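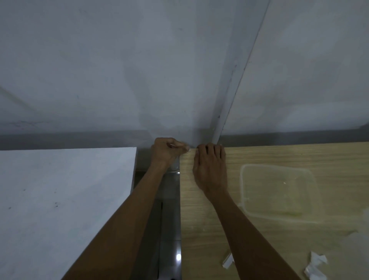
Do you need written rules for demonstrating a job by hand if the robot isn't even switched on yet?
I think you do, and they should be agreed before the first recording, while it's still cheap to change them.

Ellora: house rules for hand demonstrations
Second-year project report

My project was supposed to be about the arm. I'd signed up to Ellora wanting to programme something that moved, and my supervisor, Heidrun Eder, gave me a folder of old recordings instead and asked which of them I'd be happy to train a machine on. I came back a week later and said hardly any! Some had no name on them, some stopped before the job did, and in plenty of them you couldn't tell whether the person had changed their mind or just made a mistake. So the report turned into a rulebook, which sounds dull, and I ended up liking it far more than I expected.

I started by reading whatever the department already had. There was a good safety sheet for the arm (keep out of the reach area, know where the stop button is, never work alone) and nothing at all for the person wearing the camera. My first draft had 42 rules. Idrisa Kinyua read it over lunch and asked me if I'd be able to remember them with both hands full. Fair point. The second draft had 18 and the one we use now has 11.

What the rules say about handling

The ones I care about most are to do with small, flat, light things, where people get impatient. Keep both hands in view for as long as you're touching a part. Don't slide a part off the edge of the table to get your nail under it, unless the robot will be allowed to do that too. If you drop something, carry on and pick it up in your normal way, then mark the recording afterwards.

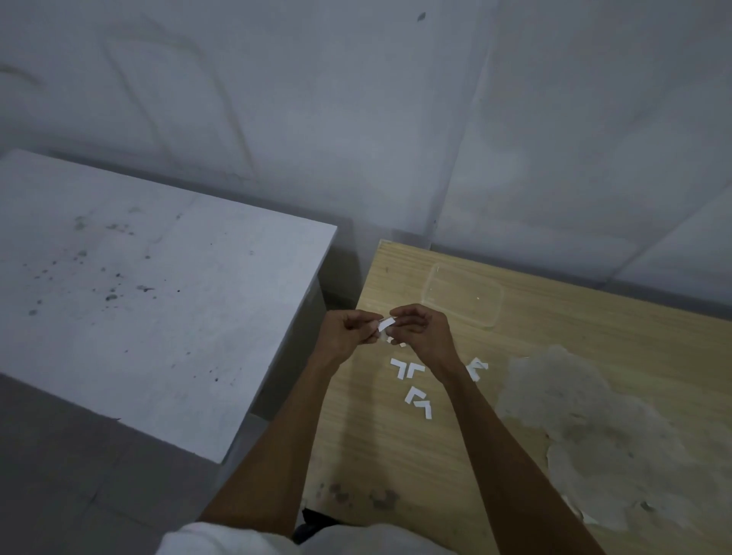 That last one caused the longest argument of the project. Ludmila Kuruc wanted every fumble thrown out, and I did see why, as a fumble copied by a machine is still a fumble. My view was that a recovery is useful so long as it's labelled. We settled on keeping them in a separate set, and whoever does the training has to say in writing whether they used it.

We also argued about tidying. I'd written that the table must be completely clear before you start, and then took it out again. Real tables have scraps and lids and worn patches on them, and a robot that only ever saw a spotless top is going to have a hard time of it. The rule now says to leave what's normally there and remove anything sharp, anything private and anything with a name on it.

Consent and stopping

You can stop whenever you like and you don't have to say why. Your recording carries a number, and the list matching numbers to people is kept by one person (at the moment Zuzana Vaněk). If you ask for yours to be deleted, it goes, copies included.
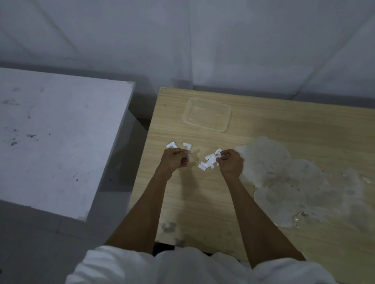
I'd add a proper limit on session length if I did this again. The draft only says "take breaks", and I know from my own go at it that you don't — you think you'll just finish the pile. Heidrun suggested 17 minutes as a ceiling, and I'd like somebody to test that before it goes in.

Still to do

The labels for recoveries need a written definition, because Ludmila and I still disagree on what counts as one. The rules haven't been tried with two people at the same table. And somebody needs to put the safety sheet and my sheet together, as at the moment they're pinned up on different walls.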